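May, kitchen, 6.40 am

Up since five. Kettle on twice, forgot it twice.
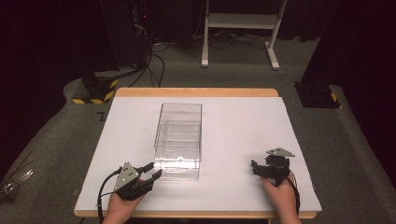

Clear box, on the white board.

Sourdough diary has lapsed again so I'll just put it all in here. Starter fed last night at ten, nothing by midnight, then this morning up over the rubber band and down the side of the jar. Typical. Flour is the Buswood stoneground, the 11 kilo sack, cheaper than I remembered but it drinks water like mad. Went to 75 per cent and still had to wet my hands to get it off the bench.

Rates notice came. $1,075 for the quarter. Sat and looked at it for a bit. Put it under the fruit bowl.

Rain overnight, 94 mm in the gauge since the start of the month, which for us is a lot. Back gutter overflowing at the corner where the old join is. Need ladder. Ladder is at Mum's. Ring Mum.

Garden: broad beans up, all but the end row. Snails I think. Garlic looking good. Pulled the last of the capsicums, small and a bit wrinkly but fine for a stir fry. The Nagano apple (it's only the name the nursery gave it, label long gone) has dropped nearly every leaf in two days. Should prune in July, will probably do it in August like last year.

Odometer on the ute trip thing says 2,193 since the last service, so plenty left, but there's a squeak on the left when I brake. Only in the mornings. Only going downhill. Ask at Siduson when I'm in for the chook feed, the bloke next door to them does brakes.

Bad sleep. Dreamt I was back at the Werkosska Road house and couldn't find the bathroom, kept opening the linen cupboard. Third time this year. Woke with a sore neck, heat pack, no help realy.

Library books due. Two finished, one I'm never going to finish, the one about the whaling station. Gave it 60 pages. Print too small.

Things for today: post office before eleven, ladder, dog to be washed if it stays dry, bread in by two. Soup from the freezer for tea, pumpkin or whatever that orange one is. Didnt label it.

7.15. Sun's out on the fence now, frost on the bottom paddock still. Magpies going off. Dough has barely moved, moved it next to the heater and must remember it's there.

Out of milk.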